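Zipper care for mesh garments

The October care bulletin from Dudivside covers zippers in open-knit mesh. Most returns to the Brindenstead repair counter list the fault as a broken zipper. In most cases the teeth are sound and the fault lies in the fabric next to the tape, where the knit has stretched or drifted into the path of the slider. 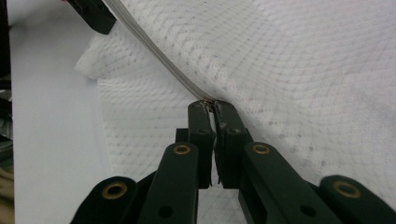
Mesh moves in ways a woven cloth does not. The tape is a stable strip, the knit on either side of it is elastic, and the two are joined by a line of stitching. When the garment lies slack, as with the white mesh and long gray zipper here, the fabric bunches gently along both sides of the tape and the holes no longer line up in straight rows. Lay the garment on a flat surface and smooth the mesh away from the tape before moving the slider. Hold the zipper at the far end and pull in line with it -- a sideways pull loads one row of teeth more than the other.

Wash with the zipper closed, in a net bag, at no more than 40 degrees Celsius. Dry flat. Hanging a wet mesh garment by the shoulders lengthens the knit but leaves the tape as it was, and the front will ripple from then on. Wax the teeth every 3 months if the garment is in regular use. Apply it sparingly and wipe off the excess. 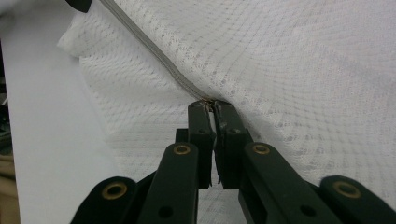 Yaneth Cuervo writes that wax collected lint in her jacket and that a soft dry brush, used after each wash, has kept the slider moving well without it. The brush is a reasonable choice for pale fabrics, where wax can leave a mark. Replacement sliders are stocked at the counter under part number 732.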